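Folding tips from our robot club, jumpers first

I've been helping Jade Clegg with the club's folding project since January, and my own drawers have never looked better!

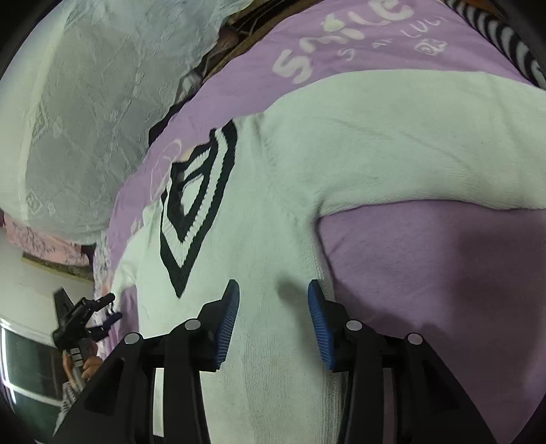
Lay the jumper flat on the bed and smooth it out before you fold anything (a V-neck is easiest, as the point shows you the middle). Sleeves go in next, one at a time, then bring the hem up in 2 goes. Pinch thick knits well in from the edge, or they stretch and you'll be starting again. Our team, Vukondale, does it in this order every time, and I now do towels the same way.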